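Folding bench rules meeting, minutes
2018-07-09, upstairs at Prinier

There: Angharad Craddock (chair), Rhodri Parri, Usman Awan, Mali Probert, and me, Gwilym Probert, typing as fast as I can. Sorry for any spellings.

Last time's minutes: fine, once Rhodri had his surname put right.

1. Reaching in. We went round the houses on this one! Usman wants hands kept off the table whenever the arms have power, full stop. Mali thought that would drive everyone mad at changeover (I'm with her, and yes, I know she's my sister). We settled on this: press pause, say "hands in" out loud, wait for an answer, then reach. Agreed by all, Usman a bit grudgingly.

2. Cables. Rhodri wants the loops on both arms looked over before each session and a tick put on the sheet. Agreed. He also priced up sleeves from Jiltel at 345 pounds the set, and Angharad said to bring it back in January when there's money.

3. Clothes on the table. Anything finished gets laid flat to one side, and nothing goes over the edge where an arm could drag it. Zips and drawstrings are to be checked first. We couldn't agree on whether the waiting pile needs a tray, so Mali will try one for a fortnight and tell us.

4. Wear on the fingers. Vasić's draft says to inspect every 2,000 grips. I asked who's counting, and Usman reckons the log can do it. He'll find out. Until then we look at them every Monday.

5. The rule book is now 46 pages, which is daft. Angharad and I will cut it down, and she has promised a one-page version for the wall!

Next meeting: Rhodri to fix a date with Plimier. 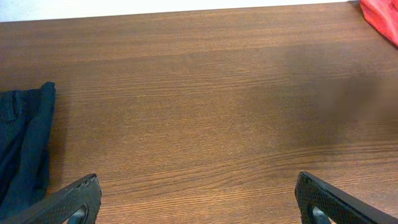
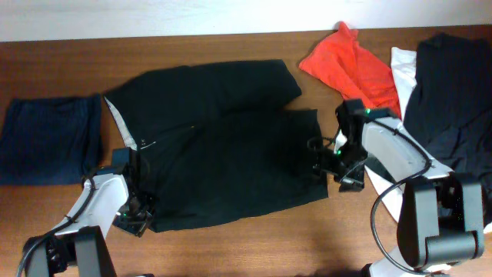
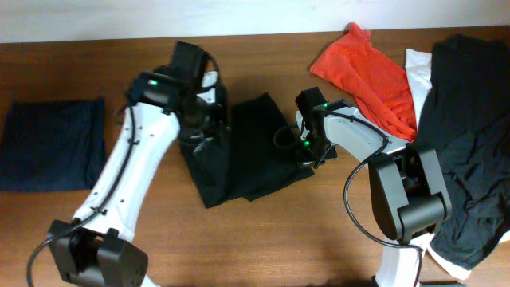
Clothes on the folding bench (items 3 and 4). Both arms show in the second and third pictures.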